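Week 5: Choosing a Gripper Without Regretting It

Before the lab, read the Erkside controller handout, including the part about stopping the arm. Especially that part.

The catalog will tell you what a gripper can hold. It will show the gripper holding a steel cube, since the steel cube has never let anyone down. Your test set is less loyal. Bags crumple, bowls slide, and folded things unfold halfway to wherever they were going.

We compare two grippers this term, the Ukow and the Gunidholm. Each gets 36 attempts per object, with the same start pose and the same speed. If you change the speed because a run "looked slow," you have started a new experiment and owe us another 36.

What to write down for each attempt:
Where the fingers first touched.
Whether the object moved before they closed.
Whether it was still held 8 seconds after the lift.
What you muttered (optional, but often the most useful column).

A note on clutter. A gripper that does well on one object alone may do badly when that object has neighbors. Last December a group reported 21 clean grasps in a row, all on a bare surface. They then added a second object and stopped reporting. Crowded trials now count for half the grade.

Shiny surfaces deserve their own line in your report. Glare can fool a depth camera, so record the lighting before you blame the fingers.
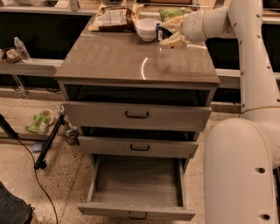
Fig. 1. Gripper over a mixed cluster on a glossy cabinet top, bottom drawer open.

For the write-up, use the Ásgeirsdóttir scoring sheet. A near miss is scored as a miss. Reports are due by noon, and the server's clock is the one that counts.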